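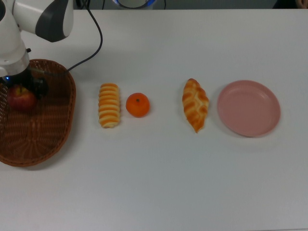

Does bread go stale faster in the refrigerator?
In our tests it went stale faster there than at room temperature, although mold showed up later.

Our project looked at how households in Estach store bread and what gets thrown out. We handed out 300 paper surveys in January and got 100 back. Most people kept bread on the counter in its store bag. The next largest group used the refrigerator. 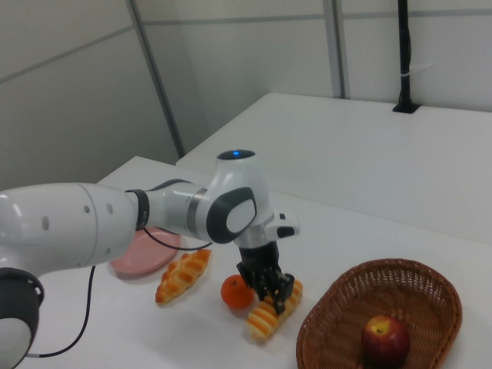
Figure 2. White tabletop.

For the storage test we bought plain white rolls from the Vieira bakery and weighed them before and after 3 days. Rolls in paper bags lost the most weight. Rolls in plastic lost very little, but the crust turned soft and chewy. 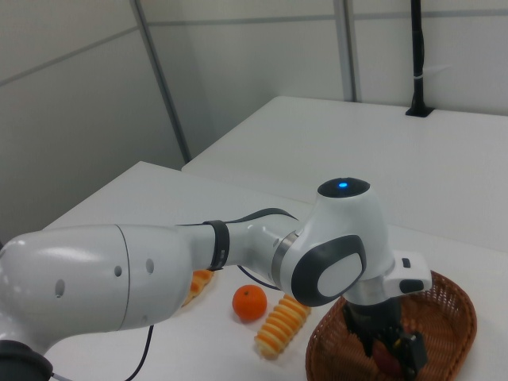
Airflow was the hardest thing to control. A closed tin holds moisture in, and a paper bag lets it out slowly. A woven wicker basket like the one in Figure 3 is open at the top and has gaps in the sides, so we treated it as the same as leaving bread out uncovered. Several survey answers listed "basket" and "bread box" together, and we had to leave those out of the table.

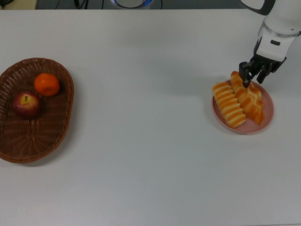
Figure 4. Fruit in the basket, bread on the pink plate.

We did not test fruit stored next to bread. Freezing was also left out, as the school freezer was full that week.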